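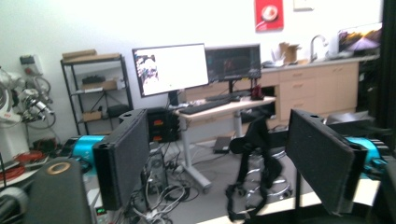
Tilter update teaches gripper software to say it doesn't know

Stestidow has released a new version of Tilter, the free planning software that decides where a robot's fingers should go and, until this spring, was rarely troubled by doubt. The main new feature is a number. It tells you how sure the program is that the thing it wants to grab is where it thinks it is, and if the number is too low, the arm stays put and asks for another look.

Users have wanted this for a while. The old planner took one camera view, picked the best grasp it could find and went for it with the confidence of a man backing a trailer. When the best grasp it could find was a shadow, it went for the shadow.

"We had a log where it tried to pick up the same reflection 600 times overnight," said Bukola Babalola, who maintains the perception code. "Every attempt was reported as a success, because the fingers closed and nothing fell out. You can't drop a reflection."

That particular bug is fixed. A grasp now counts only if the finger gap at the end of the move matches the width of the object the planner was promised. Old logs can be run through the new check with a single command, and the release notes suggest doing so in private.

The other large change is in how Tilter learns its grasps. Earlier versions leaned on simulated objects, which have clean edges, sit flat and never have crumbs next to them. The new one is trained mostly on recordings made with hand-held grippers, where a person does the job with the same sort of padded fingers the arm would use, and the software works out the finger path from the video. The April test build used 1,000 recordings. The release uses 2,000, and Babalola says the second half did more good than the first, mainly by being messier.

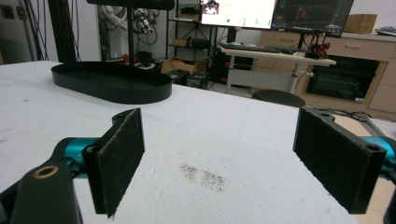
Page last changed: May 27, 2022

Small stuff on a light surface remains the hard case. Specks scattered across a tabletop can look to the depth step like noise, a texture or one wide, very flat object, and earlier versions of Tilter held all three opinions within a second of each other. The new version keeps a short memory of what it saw and won't change its mind until several views in a row agree. This makes it slower. It also makes it a good deal less exciting to stand beside.

There is a cost on the planning side as well. Asking for another look means moving the arm to get one, and the first few builds were so polite about it that the arm circled a tray until somebody stopped it. The limit is now four looks per grasp, after which Tilter either commits or gives up and writes a line in the log. The wording of that line was argued over at some length. "No suitable grasp" won. "I would rather not" got three votes.

Nigam, the viewer that ships with Tilter, has been updated to match. Grasp candidates are drawn over the 3D view and fade as confidence falls, so a bad plan looks pale before it looks expensive. Playback can be scrubbed backward, a feature first requested so long ago that the original ticket refers to a file format the project no longer reads. The viewer also stops redrawing when its window is hidden, and laptop fans should be quieter as a result.

Anyone using the Jonetti driver layer will need to update that first. The message format for finger position has changed from percent open to millimeters, and an old driver talking to a new planner will cheerfully read one as the other. The installer checks for this and refuses to go on. It can be overridden with a flag, whose name is long and contains the word "regret."

Calibration files from the previous version still load. Custom grasp scorers do not, though the changes needed are small: the scoring function now has to return a confidence along with the score, and returning 1.0 every time is allowed but prints a warning.

Babalola said the next job is cable handling, meaning teaching the planner that a cable in view is probably attached to something. The current version treats cables as long, thin, graspable objects. It is very sure about them.

Tilter and Nigam can be downloaded from the Stestidow project page. The full list of fixed bugs is there too, under "Known behavior," a heading left over from the last release, when it was accurate.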